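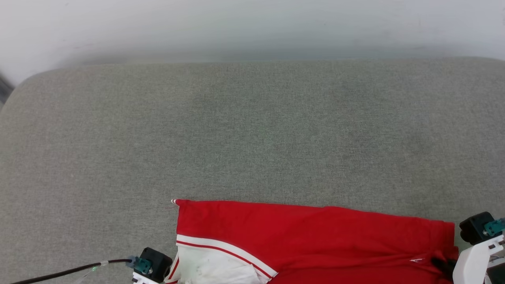 Yi-an Jin
Kit Manager, Clostham juniors
Posts: 699

Folding and storing printed jerseys, red and white

I look after the playing kit for our juniors and have run into a storage question. The stock is red polyester with white side trim, and the lettering and numerals are applied, black with a white outline. It gets washed after every game, air dried, then folded on the couch at my place and stacked in a tub until the next one.

Two issues.

1. Print on print. If I fold the body in half across the number, the black faces end up pressed against each other. In February a few of them stuck together and lifted a bit of the outline when separated. The tub lives in the garage.

2. Faint grey marks on the white sections. They do not shift at 30 degrees with ordinary liquid. I can't tell whether it is dye migration, transfer from the black print, or plain dirt.

Current method is sides in, then bottom up to the collar. Is there a fold that keeps the number flat and still gives a stack that fits a standard tub?

Lim
Member
Posts: 116

On the first one, heat is your problem more than the fold. Most heat-applied vinyl softens well before you would call a garage hot, and a stack puts constant pressure on it. Move the tub indoors before changing anything else.

For the fold: lay it face down, sides in to the width of the number, then tail up in thirds so the print stays on the outside. Sheet of baking paper between jerseys. Baking paper is silicone coated and will not bond to the vinyl. Plain tissue can.

Lelero
Member

Disagree with print outside. In a stack, print outside means every number sits against the back of the next jersey, and if that one has a number on it too you are back where you started, paper or no paper. Paper slides out the first time a kid goes through the tub looking for their number.

Turn them inside out before folding. Then any print is against its own lining and nothing else. It also protects the print in the wash, so they can come off the line already the right way round for storage.

Lim
Member
Posts: 116

Inside out puts the front print against the back print through the whole width of the body. Same contact, just hidden. You would need a sheet inside every jersey, and that is slower than one between each.

Lelero
Member

Only if both sides are printed over the same area. And I have kept ours that way for 2 seasons without any lifting. They are in a hall cupboard, granted. 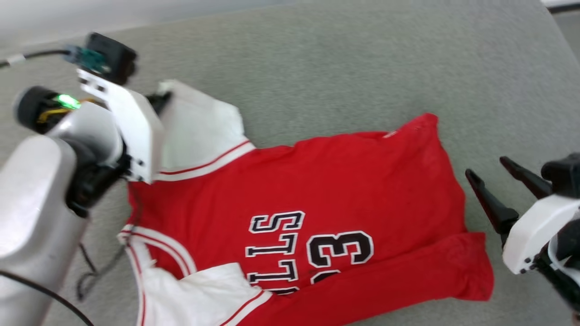 Laundry and Fabric Care: Sportswear

Yi-an Jin
Kit Manager, Clostham juniors
Posts: 699

Tub is now in the spare room, so the heat variable is gone.

I should have mentioned that lettering runs across the middle and the numerals sit next to it, with one of them usually ending up on the fold line. With the 3 flat, the second digit still rolls under if I am careless about where the side comes in. Thirds from the tail is better than halves, but it makes a thicker parcel and the tub takes fewer.

I will split the set and store part of it Lim's way and part inside out, then compare in March. No further opinion until then.

Still after advice on the grey marks.

Praltorari
Moderator

Moved from General Storage, as it is now mostly a laundry question.

Test before treating. Damp white cloth, press on the mark, don't rub. Pink on the cloth points to the red bleeding. Black or grey points to surface dirt or loose pigment. Nothing at all and it is probably set.

For surface dirt on white polyester, an oxygen-based soaker at 40, fully dissolved first, jersey inside out, and keep the print out of prolonged contact with undissolved powder. No chlorine bleach near the red or the piping. Check the care label for the 40. If it says 30, stay at 30 and soak longer.

Lim
Member
Posts: 116

Agree with all of that except the soak length. Red beside white, I would not go past an hour whatever the temperature. Rinse and repeat.

Yi-an Jin
Kit Manager, Clostham juniors
Posts: 699

Pressed a damp cloth on one for 5 minutes. Light grey on the cloth, no pink. Label says 40. Will soak that one on its own and leave the rest of the set alone for now.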